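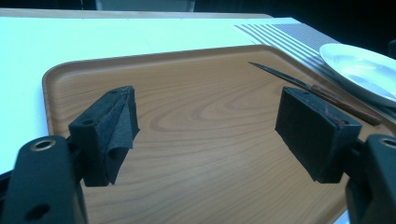 Table knife on the tray, fingers open. Left pad's foam is peeling.

Mon 15 September

We passed 1,960 demos on the table-setting set last night and I'm still grinning about it! When I started this in June I figured 300 would do (ha), and then the policy learned to pick up a knife beautifully as long as the knife pointed exactly one way. So now I turn things. Every few takes the knife gets a new angle, the tray slides over a bit, the plate moves, and off we go again.

Knives are my favorite so far, and the hardest. They lie so flat! You have to come in low with both fingers, close slowly, and let the foam do the gripping. If I rush, the handle squirts out sideways and I toss the take. I used to keep those, but the model I call Pondholm picked up my bad habits within one training run, so now I'm strict.

The foam is the weak spot. I'm on my 4th set of pads, glued with the stuff Maes sells by the tube, and the flap on the left one is coming away already. I want to try the thinner sheet from Vorau next, and maybe wrap it over the top edge before gluing.

One thing I'd love to hear from other people collecting by hand: do you swap pads in the middle of a set, or finish on the old ones? New foam grips so differently that I've been logging it as a separate batch.

Forks are next, over 2 evenings if my wrist holds up. I can't wait to see what it does with the tines!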